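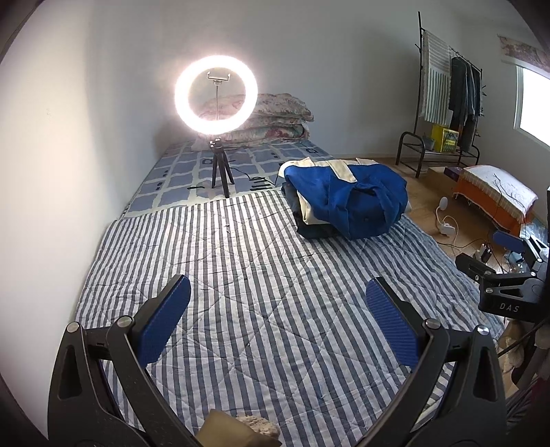 Marcelino Guerra replied that the award seal should stay off the front label until the second print run, as the labels already in store carry the earlier layout and would otherwise have to be scrapped. The Chair asked that this be recorded under item 3 and returned to the order of the agenda.

Sendo Brewing Cooperative
Minutes of the Product and Label Meeting, 29 Jun 2024

Present: Emiko Sugawara (Chair), Marcelino Guerra, Misaki Hamada, Masaru Nishimura
Apologies: Marcela Štěpánek

1. Minutes of the previous meeting
Approved with one correction. Under item 5, "Ogura Pale" should read "Ogura Amber".

2. Lalham Bottle Competition
Ms. Hamada reported that Ogura Amber received a second-place medal in the specialty lager class. There were 21 entries in the class. The judges' written comments praised the malt character and noted that the carbonation was lower than expected for the style. Mr. Nishimura stated that the bottles submitted came from the February batch, which was filled before the new valve was fitted. The comments will be passed to the brewhouse.
The meeting thanked the brewing staff for their work.

3. Use of the award seal
The competition rules permit the seal on bottles, cartons and printed matter for two years, provided the year of the award is shown. Stock in hand is 2,649 front labels and 986 neck labels. Ms. Hamada was in favor of a separate sticker for the remaining stock. Mr. Guerra considered that stickers applied by hand would sit unevenly – the shoulder of the bottle is too steep – and repeated his preference for waiting.
Resolved: existing front labels to be used up without the seal. Seal to be added to the carton at the next order. Mr. Guerra to obtain a proof from Firent.

4. Bottle supply
Firent has confirmed delivery of the 11-ounce brown bottle on the present terms. The clear bottle was discussed briefly and not taken further. Mr. Nishimura reported 1,151 returned bottles set aside with chipped rims and asked for authority to dispose of them. Agreed.

5. Announcement to customers
A draft text by Ms. Štěpánek was circulated. The Chair asked that the word "best" be removed from the second paragraph and that the medal class be given in full. Subject to these changes the text was approved for the website and the taproom notice board.

6. Other business
Mr. Nishimura asked whether entry fees for next year could be paid from the marketing budget. Deferred to the next meeting.

Minutes taken by Misaki Hamada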